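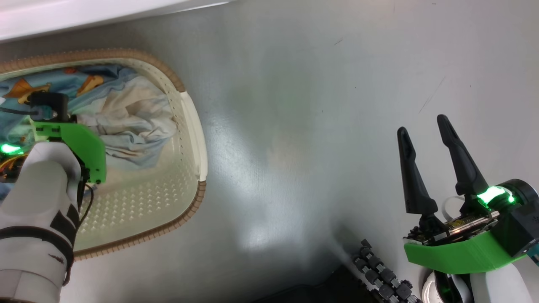

Laundry basket, gray floor.

19/07/2024

I gave up my Teuber phone in June and moved to a plain Doltum handset on a prepaid plan. The old contract was 60 dollars a month and I was paying for data I never used. The new one is 19, with calls and texts included and a small amount of data that I can top up.

Moving my number took 6 days. Althorpe, the old carrier, wanted an account PIN I had never set, and the store could only reset it by mailing me a letter. Assunta Colombo at the Gunau branch sorted it out once the letter came.

Contacts were the other problem. I had 878 of them, mostly duplicates from old email accounts, and the Doltum holds 500. I exported the list to a spreadsheet and cut it down over two evenings.

Group texts still arrive as separate messages, so I have asked my sister to call me when something matters. Battery life is good. The camera is poor. I'm keeping the Teuber in a drawer for the bank app, which needs Wi-Fi and nothing else.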